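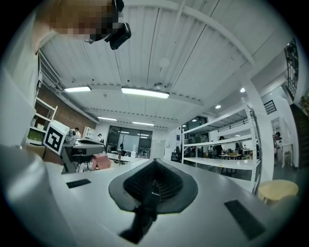 Sille Thygesen says I should drop the Icelandic class before it drops me. She said it over the phone, with her mouth full, and then asked how much I'd paid up front.

9/21/25

Paid up front for the whole run through February, is the answer. Skillstead gives you a discount if you do, and I am a person who can be led anywhere by a discount. I own 16 cans of chickpeas for the same reason.

Anyway, week three. Our teacher is Kárason, who won't use a first name and won't speak English after the first ten minutes. Tonight we did the numbers again. One through four change depending on what you're counting, so two horses and two books want different twos. I asked if I could just buy five of everything. He didn't laugh, but he wrote something down.

Homework is a paragraph on "my family." I've given myself a brother, as the word for brother is one I can spell. My real sister will have to wait until I get through the chapter on feminine nouns.

Sille's argument is that I quit pottery, quit the choir, and quit the sourdough, so why not quit early this time and keep my evenings. My argument is that the choir quit me. We left it there. She's coming for supper next week and has asked that I not label the furniture again.

(The furniture is still labeled. The one on the fridge keeps falling off, so I learn "fridge" from the floor.) 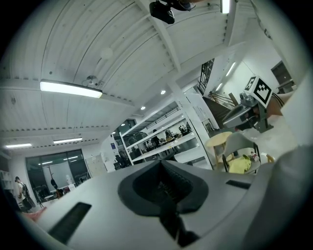
## Later, can't sleep

Did the listening exercise in bed. A man named Samis wants to catch a bus and a woman keeps telling him about the weather. I played it nearly a dozen times and I'm still not sure he gets there. I was rooting for him, though.

Looked up the dropout policy, just to know. You get back half of whatever's left, in store credit, good toward another class. They have beginner accordion.

Need to do before next class:

- the paragraph, with brother
- horses, one to four
- return the Grureck dictionary to the library, it's 2 weeks overdue
- new tape for the fridge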